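Chapter 4
Hot Drinks at the Table

By Hortensia Taipe

In this chapter you will learn:
how full a cup should be when it goes to the guest
where the spoon stays before and after stirring
how to check the table before you leave it

Key words: rim, handle, saucer, to stir, to spill, refill

Many students of table service believe that coffee is the easy part of the work. The meal is finished, the guests are calm, and it remains only to pour. In my first year at the Gusodlow dining room I believed this also, and in one evening I spilled coffee on two tablecloths.

A usual mug in our training kitchen holds 200 milliliters when it is filled in the normal way. We do not fill it to the top. A band of the inner wall must stay free above the coffee, so the guest can add milk and can stir without fear. If the guest asks for milk on the side, leave a little more room, 20 milliliters or so by eye.

Set the mug down with the handle to the right, unless you know that the guest is left-handed. Then look at the table around it. Crumbs from the bread are easy to miss on a dark cloth, and on a white surface even one small crumb is seen at once.

The spoon is a question on which teachers do not agree. At Brulside the spoon is always brought on a saucer. In a simple café, where mugs come without saucers, many people leave the spoon standing in the coffee, and we will discuss in Section 4.2 when this is acceptable. 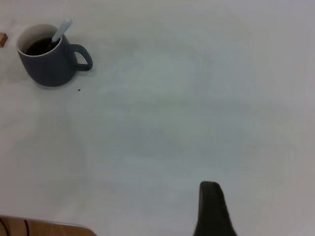 Before you begin Section 4.1, read again the list of cups and glasses on page 60.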